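Small gym, long days: a talk with the owner of Plimeo

May 8, 2018

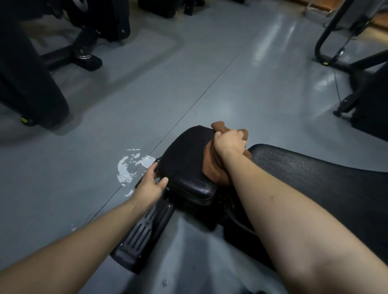

Byung-chul Han did not plan to own a gym. He told me so before I had taken out my notebook, and he came back to it two more times before I left. He was a bookkeeper for a furniture seller named Bolivier, and he went to lift weights in the evening, like many people who sit all day. When the old owner wanted to sell, Han looked at the numbers for him as a favor.

"The numbers were bad," he said. "But they were bad in a way I could understand. He paid too much for things he did not use."

He bought the place in September and changed its name to Plimeo. It had 73 members then. The old contract was for two years, and many people wanted to leave but could not. Han let everybody go who asked. His wife thought this was a mistake, and for some months it looked like she was right.

I asked him what he charges now. He does not like long lists of prices, so there is only one, 60 dollars a month, and a member can stop at the end of any month. Students ask for a discount and he says no, in a friendly way. "If I give it to one, I must explain it to the other," he said. "I prefer to explain nothing."

The hardest part for him is the hours. He opens early because the workers from the Buddale bakery come after their night shift, and he closes late for the people who come from offices. In the middle of the day it is very quiet. He uses this time to clean the benches, answer letters and sleep a little on a chair in the back office - he showed me the chair, and it did not look comfortable.

We talked also about the big chains. One opened last year on Triantafyllou Street, with a juice bar and long rows of treadmills. Han went there on the first day and paid for a visit. He found it clean and well made, and he said this without any bitterness. He lost some members to it. A few returned, and he did not ask them why.

"A person comes back, you say good morning," he said.

Does he still train himself? Less than before, he admitted. He knows which machine needs oil by the sound of it, and it is difficult for him to do an exercise without listening. On his free days he swims in the public pool, where the repairs are the problem of the city.

Before I went, I asked if he would buy the gym again. He thought for a long time. Then the phone rang, and he went to answer it.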